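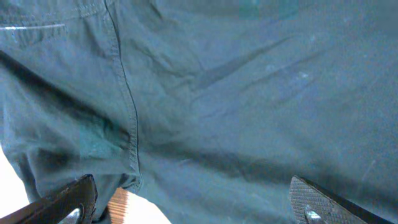
Figure 3. Close view of a cotton garment with a sewn seam. The cloth is bunched, with small ripples beside the stitching.

4.2 Clothing noise and reported hearing aid use

Wearers often complain of sounds that a clinic room does not produce. Of these, the rubbing of clothes is among the hardest to deal with in a fitting appointment, as the person is usually seated and still while the aid is adjusted. We therefore asked every participant to keep a short diary of unwanted sounds at home, and we went through the entries with them at the second visit.

All 68 participants returned a diary. The entries varied a good deal in length. A few people wrote a line a day, and others filled the margins and carried on over the page. We did not correct for this, and the counts are not used as a measure of how bad a sound was. Each entry was read by two members of the team and placed under one of three headings: sounds from the wearer's own body or clothes, sounds from the room, and sounds from other people. Where the two readers disagreed, Patricio Pereyra read the entry and his choice was kept.

Clothing came up most often in connection with collars, scarves and hoods. These touch the aid or the skin close to it, and the sound reaches the microphone directly. Participants described it as scratching, crackling or "like paper". Trousers and coats were mentioned less often, and nearly always when walking. One man at the Kemness clinic wrote that he could hear his own legs on the stairs and had stopped wearing the aids to go up to bed. He had not raised this at his first visit, as he took it to be normal.

It is normal, in the sense that people with typical hearing also hear their clothes move. Most of the participants had gone several years without hearing soft, high-pitched sounds, and the return of those sounds was noticed before anything else. Several entries from the first week were not repeated later in the diary. We cannot say from the diaries alone whether the sound was heard less or simply written down less.

The two clinics handled these complaints differently. At Kemness the usual response was to lower the gain for soft sounds in the high frequencies by a small step and to book a further visit. At Skirano the staff preferred to leave the settings alone for the first month and to talk the matter through. We had not planned to compare the clinics and the groups were not matched. The Skirano group was older and had more first-time users. For that reason the differences in daily wearing time between the clinics are given in the table for completeness and were not tested.

Participants who had their soft gain lowered were asked whether speech had become harder to follow. Most said that it had not. Two said that it had, both in connection with a grandchild's voice, and their earlier settings were restored. Neither reported that the clothing sounds came back as strongly as before. This may be a matter of getting used to them, although with two people no more can be said.

The question of which fabrics are loudest was outside the study. Participants sometimes named a material in the diary, but the names could not be checked and were often a guess. "Cotton" and "cotton mix" were used for garments that may have had little in common. Weave, finish, lining and the placing of seams might all be expected to matter, as might the way the cloth hangs on the body. A bench test with cloth moved at a fixed speed past a hearing aid microphone would answer this better than a diary could. Gallardo's diary form, on which ours was based, has a box for the garment worn, and we would keep that box in any later version but offer a fixed list of garments to choose from.

The diaries have other limits. They depend on the wearer noticing a sound, putting a cause to it and remembering it long enough to write it down. People with poor eyesight or stiff hands wrote less, and some were helped by a husband or wife whose own view of the sound may have shaped the wording. The diaries were also kept in November, when scarves and hoods are worn daily, and a summer diary would probably look different.

Wind noise was coded under the room heading even when the participant was outdoors. The coding is discussed in Section 4.3.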